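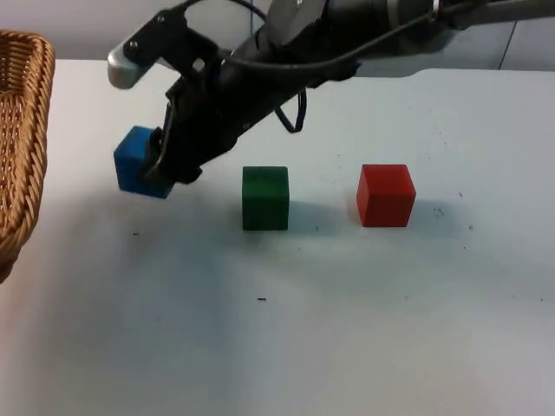

Work on the Prirstead storm and flood recovery grant has moved on since the last report in May, and most of the repairs planned for this period are finished. The main exception is the lower end of Bidari Lane, where the drains still back up after heavy rain. We have put the outstanding jobs into the same order of priority as before, with homes first, then shared buildings, then paths and fences. The rest of this report takes each part of the grant in turn.

Households

The grant covers 344 households in the area that flooded. Of these, 60 still have work to be done. Most are waiting for floors to be relaid, and the surveyor will not sign off a floor until two damp readings taken a fortnight apart are low enough. Nine are held up by disputes with insurers. Saqib Janjua has been going through these case by case and has settled four others since the summer.

Two families remain in temporary accommodation. Both expect to be home before the new year, but we have kept money back to cover rent until the end of February in case the plastering runs late.

Sandbags and stores

We now hold 2,736 filled sandbags, split between the Farooqui yard and the lock-up behind the chapel. The yard is the better of the two. The lock-up has a low door and a step, and loading a van there takes twice as long. We would like to move everything to the yard if the lease can be extended. Mrs Farooqui has agreed in principle and we are waiting for the paperwork.

A delivery of pumps from Takon came three weeks late and one was faulty. It has been replaced at no cost. All the pumps have since been run under load and labelled.

Warnings

The text warning list has 800 numbers on it. We ran one test in September. Some older residents told us afterwards that they do not read texts at night, so Gumaro Meléndez has set up a telephone chain for the streets nearest the brook. Each person rings two others. The first trial broke down at the third link when someone was out, and the chain now has a second name at each step.

The river gauge at the footbridge was knocked out of line by a fallen branch and gave readings that were too low for six days. It has been reset. We have asked the council who is meant to check it and have had no clear answer.

Spending

Spending is slightly under budget overall. Building work is over, mainly due to the price of timber, and training is under, as the second first aid course was put back. We ask to move the unspent training money to drain clearance at Bidari Lane. The course would then be paid for from next year's grant.

Next period

Drain clearance, the last floor repairs and a full practice of the evacuation route are planned before the end of January. The road closure for the practice has been applied for. Receipts and the list of completed addresses have been sent separately.

Report submitted October 29, 2024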